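# A robot in the living room

Our open day is on Sunday. You can watch a robot called Jatora do jobs that people do at home. It works in a room set up like a living room, with a sofa and a side table.

Jatora has two arms. Each arm bends at the elbow and turns at the wrist, a bit like yours. At the end are ribbed fingers. The ridges help them hold on to things that might slip.

Soft things are hard for a robot. A box keeps its shape when you pick it up. Cloth flops and folds, so it looks different every time. The robot has to work out where the edges are before it can take hold.

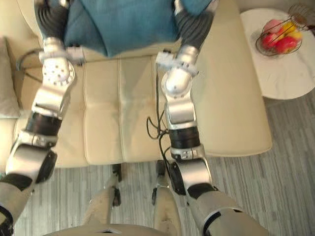

*Both hands on the blue-green fabric. Thin black cables hang from the robot's right arm over the front of the sofa seat.*

Rin Onishi teaches Jatora its jobs. She moves the arms herself first, and the robot stores each movement. Then it tries alone. For tidying the sofa, it has had 467 practice goes. Some went wrong, and those are kept too.

Each show lasts about eight minutes. Stand behind the yellow line while the arms are moving. Afterwards Roxana Tănase will answer questions, and you can feel a spare finger from the robot's hand. It is made of rubber and bends more than you might expect.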